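Teleop demos in sim – keyboard, 3D mouse, or give up and hand guide the real arm?
Forum: Robot Learning > Demonstrations and Teleop

jotorholm_garage
Started recording demos for a grasping task in August and I'm at 254 episodes now. Everything is in simulation, driven by remote control with a 3D mouse in my left hand and the gripper on a keyboard key. The policy I train on them (we call the project Fuvero) gets to the object fine and then sort of dithers over it, opening and closing. I'm pretty sure it learned that from me, because I dither too! Here's the kind of grasp I'm trying to teach, small crumply thing, gripper pointing down:
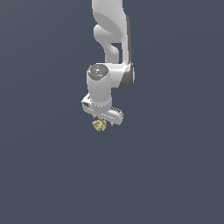

Questions, so they don't get lost

1. Do you throw out demos where you hesitated, or trim them?
2. Is a 3D mouse just bad for this, and would a leader arm fix it?
3. Should I be recording from the wrist as well as from the outside?

preko_dan
1. Trim. I cut any stretch where the arm isn't moving and the gripper isn't changing. Leave a few frames at the moment of closing though, or the policy yanks upward before it has hold of anything. Ask me how I know.
2. 3D mice are fine once your hands learn them. Took me 3 weeks of feeling stupid.

massawe_m
Gonna disagree with Dan on the trimming. If you cut out every pause you also cut out the part where a person slows down before contact, and that's the useful bit. I'd rather throw away the whole episode and do it over. With 254 you can afford to lose some.

preko_dan
Slowing down isn't pausing. I only cut dead stops. Read what I wrote :)

Anil Arumugam
Jumping in on question 3, yes, record from the wrist. From outside you see that the arm is in the right general area and that's it. Up close you find out how near the finger is to the side of the thing, and that's the distance the policy has to learn to judge.

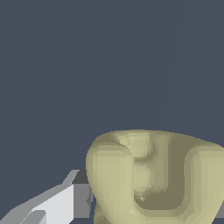 My own rule when I'm driving is to stop looking at the wide view completely for the last part of the approach. I used to flick between the two and my demos were all over the place, with little sideways corrections that made no sense to the network. Now it's wide view to get there, close view to grab, and I don't switch back until the fingers are shut. Also turn your translation speed way down for that last part. I bind it to a pedal – slow when pressed, normal when not.

jotorholm_garage
Oh the pedal is a great idea, I have an old one from a sewing machine. And yeah, guilty on flicking between views, I do it constantly.

massawe_m
On question 2, nobody has said leader arm yet so I will. Moving a small copy of the arm with your hand beats any mouse. My demos got shorter and they all started to look alike, and a mouse makes you think about one axis at a time.

Anil Arumugam
Depends on the object imo. I tried a leader arm and my hand shook more than the mouse did. For a long reach, sure. For a pinch on something small I went back to the mouse. We won't settle this one, we had the same argument last year.

massawe_m
And I was right last year too.

jotorholm_garage
OK, quick update. Did 9 fresh demos tonight with the pedal and the close view only at the end. They feel much smoother to drive. Haven't trained on them yet. Dan, how many frames do you keep around the gripper closing? I'm at 2 and wondering if that's stingy.

preko_dan
Way too stingy. What rate are you logging at?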